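Herton Neighborhood Watch - Minutes of the Monthly Meeting
August 31, 2025, Halliday Hall

Stela Rusu opened the meeting and welcomed everyone back after the summer break, with a special hello to the new faces from the Estasum apartments. It was lovely to see so many people give up a Sunday afternoon! The minutes of the last meeting were read and approved with one correction (the spelling of Stalance Street, again).

Car break-ins. The police liaison report listed 11 thefts from vehicles since April, nine of them on the streets closest to the rail lot. Most of the cars had been left unlocked, and in 2 cases the garage door opener was taken along with the loose change, so please do bring yours indoors at night. Several residents asked whether patrols could pass through later in the evening. Stela will write to the precinct and read out the reply next time.

Lighting. The bulb over the footpath behind the Estasum building is still out, and there was a good long talk about who is responsible for it - the city or the building's owners. It was agreed to send the same letter to both and see who answers first.
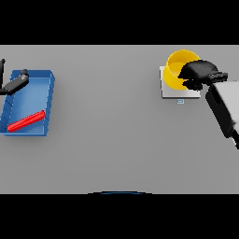 Porch packages and the sign-up for holding deliveries took up the next part of the afternoon. Neighbors who are home during the day were asked if they would take in parcels for those who work, and the response was very generous. For small things like padded envelopes and spare keys, it was suggested that each holding house keep a shallow blue tray with raised sides, like the one at the left of the gray tabletop, so that nothing slides off and gets mixed in with the family mail. Larger boxes can go wherever there is room. Names on the list will be shared with members only.

Flyers. The print order of 800 door flyers was approved after a friendly discussion about the wording. The line about reporting a crime in progress will go at the top in larger type, and the meeting dates will move to the back.

Any other business. A resident on Stalance Street thanked the neighbors who sat with her after her break-in and waited until the officers came. There was warm applause.

The meeting closed with coffee. Anyone able to deliver flyers should give their name and preferred streets to Stela.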